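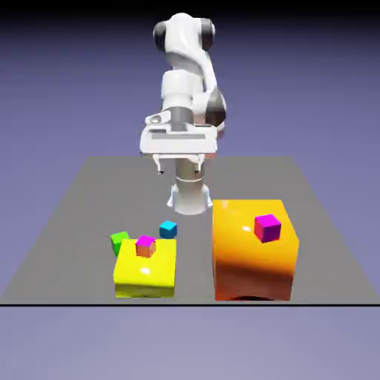 Reading log, 2026-09-16

Wanance, second pass

Finished the reread last night, later than I should have. Putting this down before the meeting so it doesn't all turn into "I liked it". For the shared notebook, so Kristof can argue in the margins like he does.

What I remembered from the first time – the ferry, the two sisters, the long winter where the shop stays shut. What I had completely forgotten: the father's letters. There's a whole strand of them, they start in chapter 4 and I'd have sworn they weren't in the book. Must have skimmed them as filler. They're the best writing in it. Short, badly punctuated, mostly about money and the roof. He never once asks a question.

The setting does a lot. Wanance the town is made up but you can tell what kind of river town is behind it, the sort with one bridge and a feed store. Author doesn't do the thing where every porch gets a paragraph. You get the smell of the mill in chapter one and then hardly again, and when it comes back near the end, after it's been shut for years, I had to stop and reread the page.

Weak spots

Middle sags. The business with the cousin's lawsuit goes on forever and I still can't tell who won. Hanyu thinks we aren't meant to know. Maybe. I think the author lost intrest.

Dialect. Mostly handled by word order, which I like, but then the preacher turns up and all his g's fall off. Why only him. Sticks out badly.

Dream chapter. Skip it. Would cut it.

Comparison with Tratow

We read Tratow in March and I keep setting the two side by side. Same bones – someone comes home to sell a house and doesn't sell it. Tratow is the neater book. Every object in it comes back later, the clock, the boots, the neighbor's dog, and by the last third I was waiting for them to come back, and they did. Wanance leaves things lying about. The piano gets moved across the county at great expense and is never mentioned again. I find I believe in that piano more than anything in Tratow.

Kristof disagrees, see his note on the earlier entry. His case is that leaving things out is easy and paying them off is hard. Fair. But I've picked up Wanance twice and have no wish to open Tratow again, which has to count for something.

Narrator question: who is telling it? First pass I took it for plain third person. Now not sure. There are 2 places where a "we" slips in, once at the funeral and once in the ferry chapter. Could be the town. Could be the younger sister grown old. Hanyu caught the funeral one, I caught the ferry one, neither of us had both. If it's the sister then the letters make sense, she'd be the one who kept them. Check whether she is ever in a room she couldn't know about. I think the lawsuit chapters break it but havent gone back.

Edition stuff

My copy is the Katayama paperback, 1,000 printed according to the back page, and the binding is already going at the gutter. Don't lend it out. Print is small but clean. Hanyu has the Zokura one with the new afterword. She says the afterword gives away the ending of the author's other novel, so read it last or never. Page numbers don't match between the two, use chapter numbers in here please.

Typo in mine, the younger sister is called by the older one's name in the bridge scene. Is it in the Zokura too? If it is then maybe it isn't a typo, and that goes back to the narrator thing. Ask Hanyu.

To do
Go back through lawsuit chapters for any "we"
Copy out the roof letter in full, the short one
Kristof to pick the next book, he's had the list for weeks
Not another house-selling one

Later, after meeting

Hanyu checked. The name mixup is there in hers too. Kristof says that proves nothing, Zokura probably set it from the same file. Argued over it till we had to give the room up. He did admit the letters are good. Wouldn't budge on Tratow.

Next book still not picked. I'm starting the author's short stories in the meantime, first one is set on the same ferry – different ferryman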